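Planning the Arm Bench: What We Bought, What We Put Off
Project report, Trever teaching kitchen automation group
Prepared by Annick Pelletier
13 Oct 2023

Our group had one job this term, and it was a great one: work out what equipment the department should buy so that students can start doing kitchen tasks with a robot arm in January. We had to build the list, price it, argue over it and hand in a plan that someone else could follow. I volunteered for the write-up because I like spreadsheets more than is probably healthy.

The starting point was a wish list left over from last year. It had two arms on it, a full set of real appliances, a vision system and a safety fence. It was a lovely list and we could afford less than half of it. So before asking for quotes we went back to what students would be doing in the first month, which is mostly reaching for things on a counter without bumping into other things on the counter.

That changed the order we did things in. We set up a simulated kitchen first, with a counter, a stove beside it and a blender to reach for, and used it to see what kind of space an arm takes up when it bends over a bench. I can't recommend this enough! You learn a lot about your floor plan when half the stove disappears behind an elbow.

Simulated bench, arm at the counter, two views.

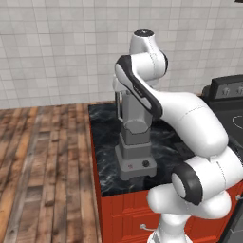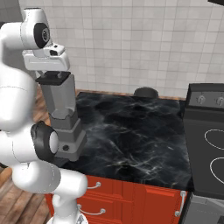

Mounting was the part we had budgeted worst. The wish list had the arm bolted straight to the benchtop, with nothing set aside for a stand. After a week of trying positions in the simulator we all wanted it on the floor in front of the cabinets, which leaves the counter free for the work. A stand costs money, and so does fixing it to the floor properly. Levorberg quoted us for a steel pedestal with levelling feet, and Naidoo quoted for a heavier one on locking castors. We went with Levorberg. The castors were tempting (we share the room with the food science students), but every time you roll an arm somewhere new you have to calibrate it again, and I could see whole afternoons vanishing that way.

Drawers were the next surprise. A stand in front of a cabinet means there's a drawer you can't open all the way. We moved the planned position sideways on the drawing, then moved it back when Ravi's cable run came out too short, then bought a longer cable. The longer cable was $350, the most annoying line in the whole budget.

For the gripper we chose a plain two-finger model. There was strong feeling in the group for a soft one with swappable pads, and I was on that side to begin with, but the spare parts had a lead time of 12 weeks. If one finger cracked early in the term, the class would be stuck. The soft gripper stays on the list for next year.

Appliances turned out to be the fun bit. We'll buy second-hand ones with simple shapes and big knobs, and two of whatever we pick, because the first will get dropped. Please don't spend the money on a fancy blender! A lid that comes off easily matters more to us than anything the motor can do, and in the first month nothing gets plugged in anyway.

What we put off: the second arm, the vision system and the permanent fence. Dumstead has offered to lend us a light curtain for a trial, which would cover us until there's a proper safety review. The loan isn't confirmed in writing yet, so it's marked in yellow on the budget sheet and shouldn't be treated as settled.

Things still to do before the order goes in:

Get the floor loading figure from the building office.
Ask Levorberg whether delivery includes carrying the stand upstairs.
Measure the doorway again, with the door off its hinges this time.
Confirm who holds the key for the emergency stop.
Send the final sheet to the department office with the quotes attached.

The simulator files and the budget sheet are both in the shared folder. If you're in next year's group, open the tab called "old positions" before you move the stand. We tried most of them.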